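Teaching a hand by moving it vs. driving it remotely - which do you use for divider trays?
Forum: Arms, Hands and Grippers > Teaching and Demonstration
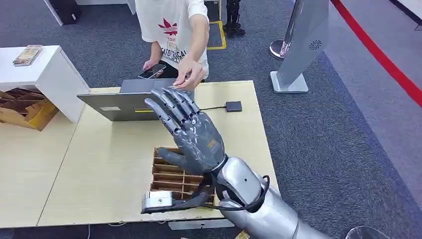

torquewrench_ty
Posted June 26, 2025

I'm trying to settle on one way of recording demonstrations before we do a big batch, and I'd like to hear from people who have done more than a weekend of this.

The task is simple to describe. Pick up a small part, put it in a cell of a cardboard divider insert, go to the next cell. The arm has a five-finger hand on it. I have two ways to show it the motion. One is to put the arm in free mode, take hold of it and move it through the job. The other is remote control with a glove and a tracker on the wrist, where I stand off to one side and the arm copies me.

By hand, the arm path comes out clean and the fingers come out terrible. By remote, the fingers are decent and the arm path wanders, mostly in the last bit above the cell. I've recorded 145 demos so far, a mix of both, and I don't think mixing them was a good idea.

Questions:

Does anybody pose the fingers by hand and get usable data?
Is it worth keeping the mixed set or should I start over?
How slow do you go?

Software is the Fitico recorder, current version. Glove is a secondhand one.

----

mossback
Re: Teaching a hand by moving it vs. driving it remotely

Start over. A mixed set teaches it two speeds and two styles of approach, and what you get back is a hand that hesitates over the cell. I went through this with cable clips in November and lost most of a month trying to rescue the first set.

For divider trays I would go remote and stay remote. Once you have your own hand on the robot's hand you are hiding the fingers from whatever cameras you record with, and then when it runs alone your hand is gone and everything looks different to it.

----

pallet_jack_88
Re: Teaching a hand by moving it vs. driving it remotely

Disagree with mossback on "stay remote." For the arm I still think moving it by hand is best. You feel where the joint limits are. With a glove you feel nothing and you find the limit when the arm stops following you.

What I do is two passes. First pass by hand, no part, just the arm path over the tray, and I save the waypoints. Second pass plays the path back and I only drive the fingers. Takes longer for each demo but I throw out far fewer.

On cameras, I record the first pass with the cameras off. It's only joint angles. The second pass is the one with video and by then I'm standing back.

----

torquewrench_ty
Re: Teaching a hand by moving it vs. driving it remotely

I hadn't thought about recording them as two passes. Does the Fitico recorder let you play back an arm path while the hand is live? I only see one "follow" switch and it seems to cover everything.

----

pallet_jack_88
Re: Teaching a hand by moving it vs. driving it remotely

It does, but the setting is in the device list and not on the main screen. Set the arm as "playback" and the hand as "follow." You have to do it before you open the session. If you change it while the session is open it ignores you and doesn't give a message.

----

greenbench
Re: Teaching a hand by moving it vs. driving it remotely

How are you posing the fingers when you do it by hand? If you're pushing on the fingertips that could be most of your problem. On ours the tip joint moves along with the middle joint, so when you push the tip you get slop in both and the encoder only reads one of them. Push on the middle segment and let the tip come along.

I did 6 full trays that way last month and the grasps were fine. They weren't great on the thumb. The thumb I set with a slider on the laptop and leave alone.

----

mossback
Re: Teaching a hand by moving it vs. driving it remotely

@pallet_jack_88 two passes works if the tray never moves. Played-back waypoints put the hand in the same place each time. A cardboard insert shifts when you brush it, and cardboard cells aren't square to begin with. So in the second pass your fingers are making up for an arm that's off by a little, and now that's what you're teaching.

If the tray is fixed down, fine. If the point is for it to cope with a tray that's been set down a bit crooked, then the arm has to be corrected by a person in every demo.

----

pallet_jack_88
Re: Teaching a hand by moving it vs. driving it remotely

That's fair for a loose tray. Ours is clamped. I'd still take a clamped tray and clean data over a loose tray and a hand that shakes. You can always add some loose ones later.

----

halfstep
Re: Teaching a hand by moving it vs. driving it remotely

Check your glove calibration before you blame remote control. Secondhand gloves keep the last owner's hand shape in them. The reset is not the same as the recalibrate. Do the reset first, then open hand flat, then fist, then each finger to the thumb.

Also check the cable. If it pulls across the wrist when the arm turns over, you'll see a drift that looks like tracker error. We had a drift that showed up only on cells at the far side of the tray and blamed the tracker for two weeks. Leave a wide loop at the wrist, more than looks neat, and don't strap it down until you've run the full range by hand with the motors off.

----

torquewrench_ty
Re: Teaching a hand by moving it vs. driving it remotely

@greenbench yes, I've been pushing on the tips. I'll try the middle segments.

@halfstep I only did the recalibrate. Didn't know there was a separate reset. And the far side of the tray is where mine goes wrong too, so I'll look at the cable.

The tray is not clamped. In real use it would be sitting in a box, so it can move a little but not much.

----

stollville_lab_tech
Re: Teaching a hand by moving it vs. driving it remotely

We do kitting demos in Stollville, same kind of job with a different hand. A few notes.

Speed: go slower than you would with your own hand but don't stop above the cell. A pause is the worst thing you can record. If you need to look, look before you lift.

Cell order: don't go left to right every time. It will learn the order and not the cell. We use a printed list, shuffled, taped next to the laptop.

Operator: use two people if you can, one driving and one placing parts and hitting the record key. If you do both yourself there's a stretch at the start and end of each demo where your arm is coming down to the keyboard, and somebody has to trim that.

We use the Arcombe pedal for start and stop when there's only one of us. It's a plain foot switch and it has held up.

----

greenbench
Re: Teaching a hand by moving it vs. driving it remotely

Seconding the foot switch. Any one will do, it doesn't have to be that one. It only has to send a key press.

I don't agree about never pausing, though. For tight cells I want a short stop so the hand settles before it goes down. If you trim all of those out it comes in at an angle and catches the cardboard.

----

stollville_lab_tech
Re: Teaching a hand by moving it vs. driving it remotely

A short settle that's the same length every time is OK. What I mean is the pause where the person is thinking. Those are all different lengths, and the hand learns that waiting is a thing it does up there.

----

mossback
Re: Teaching a hand by moving it vs. driving it remotely

Agree with that. I cut any demo with a stop over the cell longer than I'd take myself.

----

quietservo
Re: Teaching a hand by moving it vs. driving it remotely

How many demos is everybody using for this? I keep reading that you need 2000 for a hand with fingers and I don't have the time for that.

----

halfstep
Re: Teaching a hand by moving it vs. driving it remotely

Depends on how much you change between them. For one part and one tray we were fine with a lot fewer. That number gets passed around from people doing many objects. If you have one object, put the time into different tray positions.

----

pallet_jack_88
Re: Teaching a hand by moving it vs. driving it remotely

And keep the bad ones in a separate folder. Don't delete them. I went back to mine when I wanted to show it how to recover after a part tipped over.

----

mossback
Re: Teaching a hand by moving it vs. driving it remotely

I delete mine. Recovery should be recorded on purpose. An accident followed by a person scrambling is not a recovery.

----

torquewrench_ty
Re: Teaching a hand by moving it vs. driving it remotely

Update. Did the glove reset and gave the cable more slack. The wander at the far cells is mostly gone, and I can't say which of the two fixed it as I did them together.

Recorded 8 demos by remote with a shuffled cell list and they look better than anything in the old set. Tried greenbench's middle segment method as well. The fingers are better than before but I still like the remote ones more. The two-pass setup works once you know where the setting is, but with the tray loose I got what mossback described, fingers reaching sideways to find the cell.

So I'm going remote only, tray loose, old set put aside. I'll order a pedal.

----

pallet_jack_88
Re: Teaching a hand by moving it vs. driving it remotely

Try it once with the tray clamped before you drop the two-pass idea. Otherwise sounds good.

----

quietservo
Re: Teaching a hand by moving it vs. driving it remotely

Which tracker are you using on the wrist? Mine loses lock when I turn my palm up.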